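Ronik Kistenplatz K3
Arbeitsplatz für das Greifen aus der Kiste, mit Prüfmappe nach Pravness-Hausregel

Produktbeschreibung

Der Kistenplatz K3 ist ein Aufbau für Labore und Werkstätten, in denen ein Roboterarm einzelne Gegenstände aus einer tiefen Kiste entnimmt. Geliefert werden die Tischplatte, die Halterung für die Kiste, ein Satz Spannmittel, die Prüfmappe und das Markierungsband. Arm, Greifer und Steuerung gehören nicht zum Lieferumfang. Der Kistenplatz ist eine unvollständige Ausrüstung. Die Risikobeurteilung der fertigen Anlage bleibt Aufgabe des Betreibers oder des Integrators.

Normen und Grundlagen

Die Prüfmappe orientiert sich im Aufbau an EN ISO 12100 (Risikobeurteilung) und an EN ISO 10218, Teil 1 und 2 (Industrieroboter und Robotersysteme). Für Anwendungen ohne trennende Schutzeinrichtung enthält sie ein eigenes Blatt mit Verweisen auf ISO/TS 15066. Die Normtexte selbst liegen nicht bei und müssen vom Betreiber beschafft werden.

Die Blätter wurden von Oleksandra Ivanyshyn zusammengestellt und von Ferenc Szűcs im Betrieb bei Havlow erprobt. Die aktuelle Ausgabe trägt den Stand 7. August 2020 und ersetzt alle früheren.

Befestigung der Kiste

Die Kiste muss so gespannt sein, dass sie sich bei einem Anstoß durch den Greifer nicht verschiebt. Schraubzwingen sind für Versuchsaufbauten zulässig, für den Dauerbetrieb ist die mitgelieferte Halterung zu verwenden. Zwingen werden vor jeder Schicht von Hand nachgezogen. Griffe und Schienen dürfen nicht in den Verfahrbereich des Arms ragen. Lässt sich das nicht vermeiden, wird die Zwinge als Hindernis in der Steuerung angelegt.

Positionen auf der Tischplatte werden mit Klebeband gekennzeichnet. Beschädigtes Band ist zu ersetzen, bevor neu eingemessen wird.
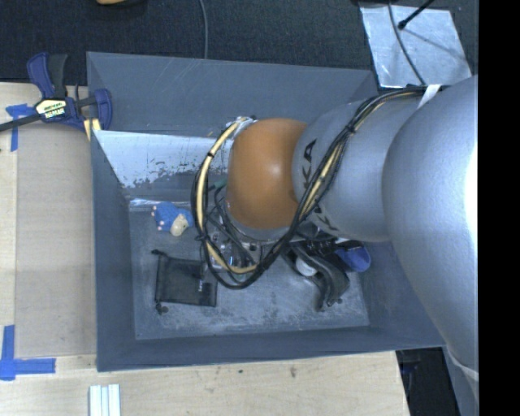 Leitungsführung am Arm

Außen geführte Leitungen werden gebündelt und in regelmäßigen Abständen abgebunden. Die Schlaufe am Handgelenk muss lang genug sein, um die volle Drehung der letzten Achse ohne Zug zuzulassen, und darf dabei nicht am Kistenrand hängen bleiben. Geprüft wird bei reduzierter Geschwindigkeit, in allen vier Ecken der Kiste und am tiefsten Greifpunkt. Das Ergebnis kommt auf Blatt 6 der Mappe. Nach jedem Greiferwechsel ist die Prüfung zu wiederholen.

Greifgut

Die Mappe unterscheidet feste, weiche und biegsame Gegenstände. Bei Beuteln mit Kordel, Riemen und ähnlichen Teilen ist zusätzlich zu beurteilen, ob sie sich am Greifer oder an den Leitungen verfangen können. Glas, Klingen und gefüllte Behälter sind am K3 nicht vorgesehen.

Eingriff in die Kiste

Von Hand wird nur bei sicherem Halt umgeräumt. Ein Programmstopp genügt dafür nicht. Wer in die Kiste greift, führt den Zustimmtaster mit oder hat den Antrieb abgeschaltet und gegen Wiedereinschalten gesichert. Der Wiederanlauf erfolgt von außerhalb des Arbeitsbereichs.

Technische Angaben

Tragfähigkeit der Platte: 70 kg
Spannpunkte: 6
Prüfblätter in der Mappe: 7
Sprachen der Mappe: Deutsch, Englisch, Ungarisch
Gewährleistung auf die Halterung: 3 Jahre

Zubehör

Kistenhalterung Baxter, verstellbar
Ersatzband für Markierungen, blau oder gelb
Nachdruck der Prüfmappe, gebunden

Bestellung und Rückfragen

Bestellungen nimmt der Vertrieb von Ronik entgegen. Bitte Armtyp, Reichweite und Innenmaße der Kiste angeben. Fragen zu den Prüfblättern beantwortet Oleksandra Ivanyshyn. Für die Abnahme vor Ort kann ein Termin mit Ferenc Szűcs vereinbart werden, die Anfahrt wird gesondert berechnet.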